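Durante el periodo se aplicó el protocolo Omura de buenas prácticas para la captura de demostraciones domésticas destinadas a robots. De las 1148 sesiones revisadas, 83 se devolvieron por incumplir la norma de visibilidad – ambas manos deben verse durante toda la tarea.

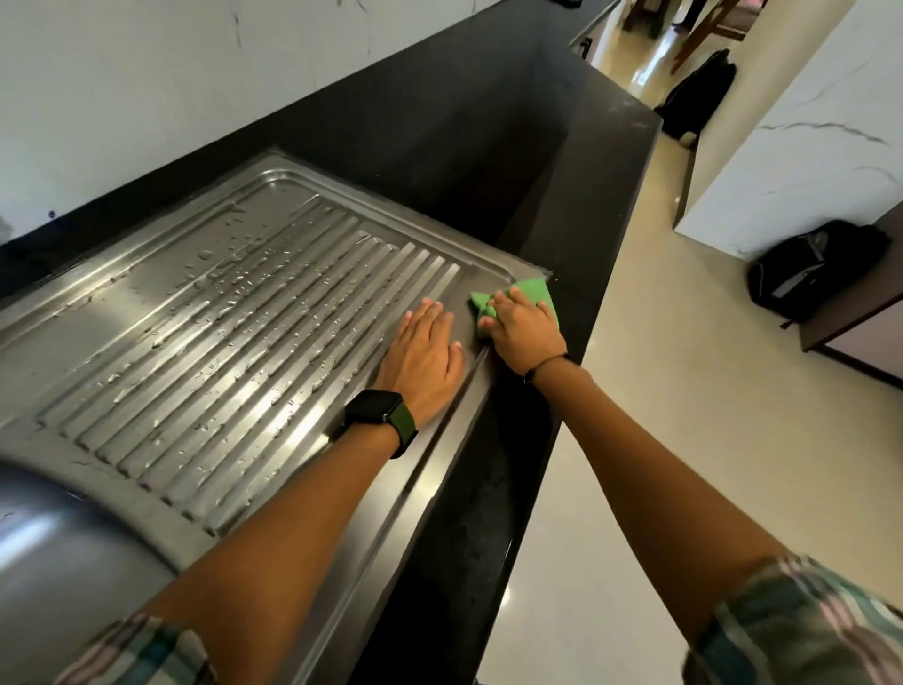
Foto: Proyecto Kaltov. Limpieza del escurridor con paño de microfibra.

En enero se someterá al financiador la versión revisada de la norma, con criterios propios para superficies reflectantes.

© Proyecto Kaltov | Contacto | Volver arriba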